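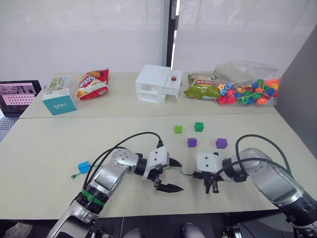 Is the Pillusar two-arm kit worth $3,064 for bead threading?
Harish Pal, 11/10/23

The sales page says it threads lacing beads "out of the box." Has anyone had it do that without a person stepping in?

Savvas Lambrakis
We rented one in June. It got 11 beads on in 200 tries – and the string was pre-stiffened. Ask Pillusar for an uncut video before you pay.

Henwood
mine works fine, check your grippers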